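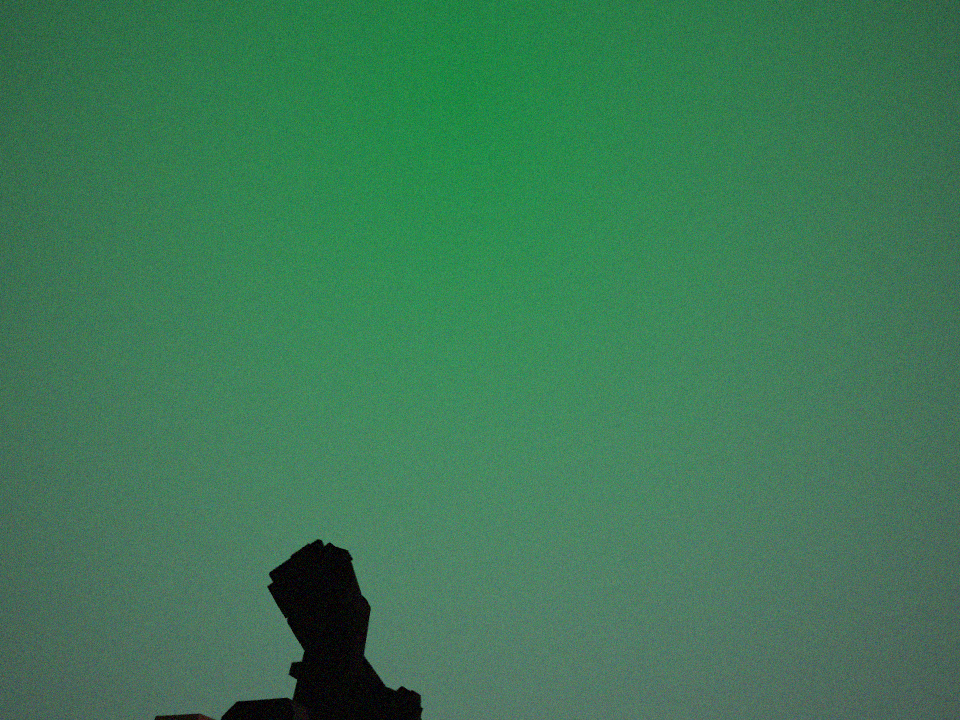

Growing grass for a town that plays on it

Delali Essien has looked after the playing fields in Trollmont for 11 seasons. She starts at 6 a.m. and walks the main pitch before she takes out any equipment.

"You feel it through your boots first," she says. "If it's spongy, I leave the mower in the shed."

The club has 300 members, and most of them want to play on Thursday evening. Essien moves the goals every week to spread the wear. She would like to close the pitch for all of May, but she usually gets ten days.

"They tell me it looks fine. It looks fine from the parking lot."

She learned the job from Riaan Joubert, who ran the fields at Dekham until his knees gave out. He still calls to ask about the drainage. Last fall the club spent $2,773 on a new drain along the north side - the old one was clay pipe, full of roots.

Asked about watering, she is brief. "Deep and not often. People water a little every night and the roots stay at the top."

Her own yard is another matter.

"It's mostly clover," she says. "I cut it when my neighbor cuts his."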